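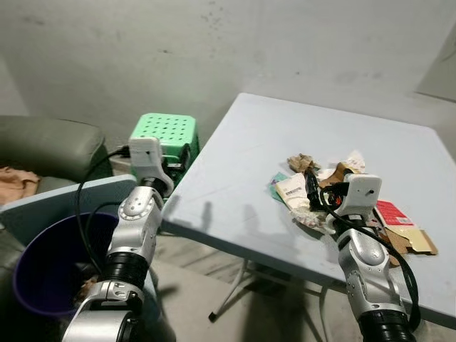
About Vustaneck
Words by Lucero Cuervo, who also answers the phone
Updated November 13, 2023

Vustaneck is a small company that teaches two-armed robots to clear up after people. We sell the training method and the software that goes with it. We do not sell the robots, which come from somebody else and get their fingerprints wiped off before customers visit.

The company began when Boris Oravec and Kanchan Rajput were both working on a sorting line project for a packaging plant. The line was very good at boxes. It was less good at what a box becomes once a person has been at it with a pair of scissors. Boris thought this was a software problem, Kanchan thought it was a data problem, and they argued about it for long enough that renting an office seemed like the next step.

Kanchan was mostly right. Boris has asked that we keep the word "mostly."

What we work on

Our main line of research is called Nelanen. It deals with picking from a pile of mixed waste: crumpled paper, torn cardboard, cards, packets, wrapping. The usual way to do this is to have the robot find each object, draw a neat outline around it and plan a grasp. Scrap paper has no respect for outlines. Two wads pressed together look like one, and one torn flap looks like three.

Nelanen skips the outlines. A person drives the arms by hand through a cleanup, start to finish, and we record what the cameras see along with what the joints do. The model learns from that to choose its next short stretch of motion, looks again, and chooses another. If it grabs two things at once, fine. Both were going in the bin anyway. We spent most of a winter punishing it for double grabs before Duván Tello pointed out that he does the same thing at home and considers it a skill.

The part we are proudest of is what we call the second look. Each arm has its own small camera at the wrist, and for a long time the model leaned on the head camera and treated the wrist views as a kind of decoration. 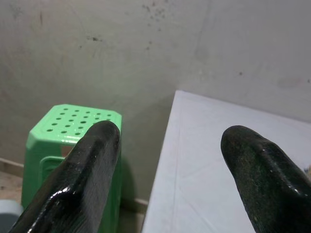

So we started hiding the head view at random during training – whole seconds of it at a time – and made the model get by on what the wrists could tell it. It sulked for a while, as far as a loss curve can sulk. Then it began to notice whether it was holding anything before it set off for the bin, which had been our most common complaint and our customers' only one.

The numbers

The current model was trained on 2,080 recorded cleanups. We then ran 700 test piles, none of which it had met in training. It left something on the table in 123 of them. Most of the leftovers were flat cards lying flush with the tabletop, where a gripper finger has nothing to get under. People solve this with a fingernail. We have 2 designs for a fingernail and neither is any good yet.

We publish the misses with the hits. Brayan Villanueva keeps the list, sorted by kind of failure, and will send it to anyone who writes in. It is more useful than our brochure and somewhat better written.

Where we do it

Our workspace is in Stostmont, up one flight of stairs. We test among ordinary furniture, with ordinary walls behind it, and we move things between sessions. An early model trained against one tidy backdrop learned the backdrop beautifully and fell apart when a chair changed places.

Who we are

Kanchan Rajput runs research. Boris Oravec looks after the control software and the arguing. Duván Tello does most of the hand driving and trains the other drivers. Brayan Villanueva handles testing and the list of misses. I do contracts, visits and this page.

Working with us

We take on a few outside projects a year. The longest running is with Lozano, a firm that fits out recycling rooms for office buildings and has been patient with us since April. If you have a pile of something and would like it to be somewhere else, write to us and say what is in it. Please don't mail us a sample. We have plenty.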